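Aveck 无线跟焦系统 常见问题

一、Aveck 马达可以装在哪些导管上？
标配卡扣适用于 15 mm 导管，随附的衬套可转接 19 mm 导管。卡扣为单侧锁紧，锁紧后马达齿轮应与镜头齿环平行。

二、齿轮模数是多少？
标配齿轮为 0.8 模数，64 齿。使用无齿环的照相镜头时，需另购 Vullier 柔性齿环。

三、如何校准行程？
马达通电后长按 CAL 键，待指示灯由红转绿即完成。若镜头没有硬限位，请改用手动校准，分别记录近端和远端两个位置。校准期间不要转动手轮。

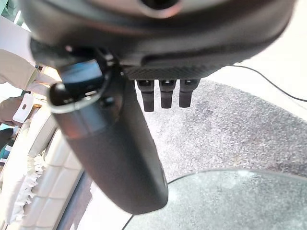 深灰色外壳下缘的三个黑色短突起

四、手轮与马达之间的有效距离是多少？
无遮挡环境下大约 200 米。棚内金属布景较多时距离会缩短，建议将接收端天线竖直安装，并避开图传发射机。

五、可以保存多少支镜头的数据？
手轮内可保存 20 支，超出部分存入存储卡。镜头数据文件与 Ikonen 手轮的旧格式不兼容，需要先用桌面工具转换。

六、马达运转时有异响怎么办？
先检查齿轮啮合是否过紧。两齿之间应留有少量间隙，用手轻推马达时能感到微小晃动。
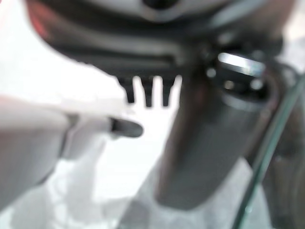 间隙调好后仍有异响的，把扭矩降低一档再试。低温环境下镜头阻尼增大，扭矩需相应调高，调整后必须重新校准。

七、供电有什么要求？
输入电压 7.4 至 17 V，接口为 7 针。可由摄影机供电口或 Fatance 电池扣板取电。同一供电口串接两个马达时，请先确认该口的最大输出电流。

八、多久需要保养一次？
累计运转 500 小时后应更换齿轮侧轴承。日常只需用干布清洁，不要使用含酒精的清洁剂。

九、固件如何升级？
将固件文件放入存储卡根目录，关机插卡，按住 MENU 键开机。手轮与马达的固件版本须一致，否则无法配对。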